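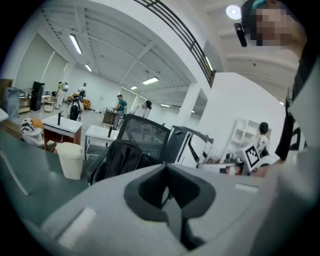
ok budget thread bc three people asked. planning for more hand-held grippers, numbers still moving

quote from Mondau came in at 3263 for 2 units. shipping not included, of course

Zurus is cheaper per unit but the pads are sold seperately. 97 a set. we go through pads

so whichever way I do it, spares need their own line. didn't have one last year. July was ugly

also headsets. roughly 900 left for those after grippers, which is one, maybe. Rahel Moser wants to lease, I want to own. still arguing

things I forgot first time round: chargers, cases, a cart, printed marker boards

lead time on Mondau is the real problem tbh. asked twice, no date

if anyone has bought from Himness pls tell me how returns went

spreadsheet goes up once i fix teh tax column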